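Does Resting Players Pay Off? Squad Rotation in the Plendstead League
Horacio Gaete, final report, Sports Data module

1. The claim

Managers in our local league say a rested side wins the next match. Salinas Athletic changed seven starters before their cup semifinal in May and won it, and the match program has treated that as proof ever since. One game proves very little. They were also playing Motia, who had lost most of their defense to injury.

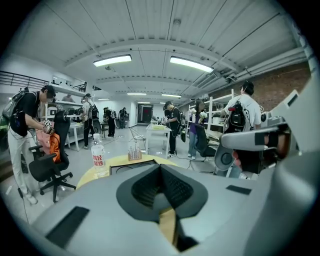

2. Data

I took lineups from 60 league matches, 21 of which had a team making five or more changes. Minutes played came from the club sheets. Astard Rovers left theirs blank for 2 matches, so I dropped those teams' figures from the minutes table. Total attendance for the heavily rotated games was 2,777, too low to say anything useful about home crowds.
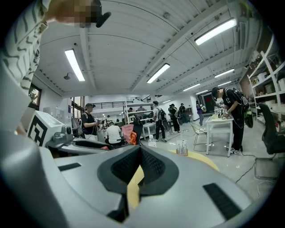 3. Results

Rotated teams did slightly better in the following match, by about a fifth of a point. I don't trust that number. Stronger clubs have deeper squads, so they rotate more and win more anyway. Once I compared each club only with itself, most of the gap went away.

4. Limits

I had no injury records and no way to tell a rested player from a dropped one. A second season of lineups would help more than a fancier model.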